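Stop swapping the fingers first

Opinion, February 24, 2024

Every time a hand-held gripper starts dropping things the same thing happens. Somebody orders new fingers. I have watched this at Driltar for two years now and I am tired of it.

Fingers are cheap. Fingers are bright yellow and easy to blame. Four screws, new pair on, feels like a repair. Then the next day it's slipping on sleeves again and we're back at the bench.

My view, and Sneha Uniyal will tell you I'm a bore about it: clean and check before you replace. Wipe the lenses. Work the fingers open and shut by hand and feel for the grit. Check the screws on the face plate, both sides. Then order parts, if you still want to.

We logged 97 finger swaps up to June. I went back through the tickets and 40 of them had the same unit back within the week, same complaint. So what did the swap fix? Lint in the slide, most of those. Clothes shed. Bedding is worse. A tool that spends its day on quilts and knitwear is going to eat fluff, and no new finger cures that.

Florian Ferrand disagrees. He says a tech's hour costs more than a pair of fingers, so swap and move on. Fair on paper. But he's costing one visit and I'm costing three, plus the poor operator who lost a morning of folding each time.

The other thing. Test it on the real job. A foam block on a bench tells you the thing closes, thats all. Give it a striped top half hanging off a bed, a heap of folded stuff behind, window light coming in at one side. That's where a smudged lens shows up.
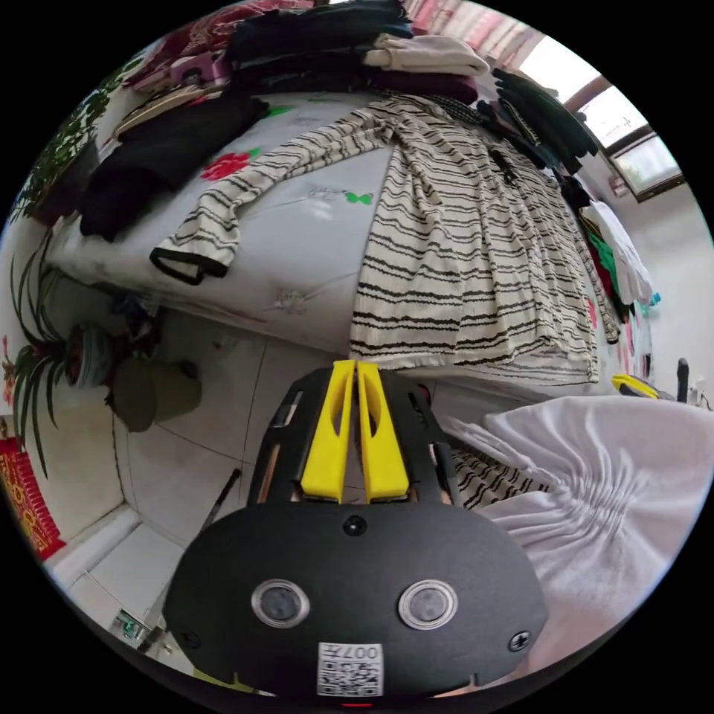

And write down the unit number before you touch anything. 007H is not 007A. We had two tickets crossed last year and cleaned the wrong one, twice, which was my fault so I can't say much.

Szu-yu Tam wants a ten minute check at the start of each shift, brush and cloth, signed off on paper. I'd take five minutes and no paper. Either would do more then another box of fingers. The box is on the shelf behind me, 89 left in it, and I'd like it to still be there in June.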